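Chapter 11
When the Log Says Success

Vendors like to quote a completion rate. Ask what was counted before you believe it. In the Ketau desk-sorting trial, 593 picks were attempted and 569 were logged as complete. Jovita Tlapale went through the log in March and found that "complete" meant only that the fingers had closed to the expected width. Where the item ended up was never checked.
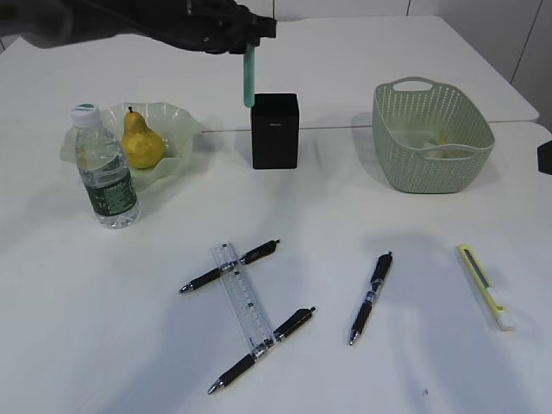
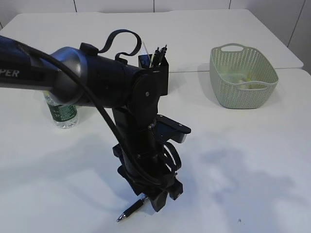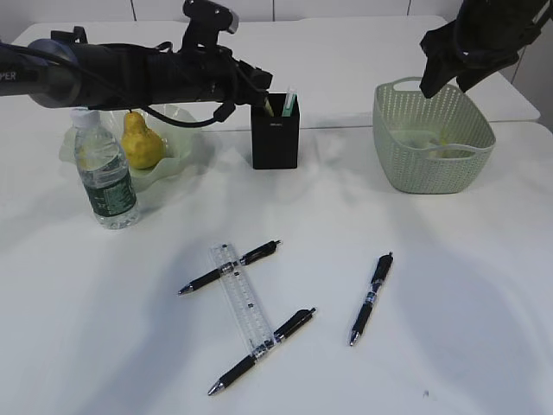
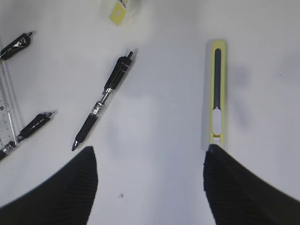

Pens, a ruler and a utility knife, from the fourth view.

Why is a dropped knife a worse fault than a dropped pen?
A pen on the floor costs a few seconds. A knife with some blade showing can cut whoever reaches in to clear it, and a log that calls the pick complete gives that person no warning.

Higinio Maldonado, who wrote the original grip check, argued that slips were too rare to matter. We are not persuaded. His figure came from the same log. Section 11.1 starts with the width sensor and what it can't tell you.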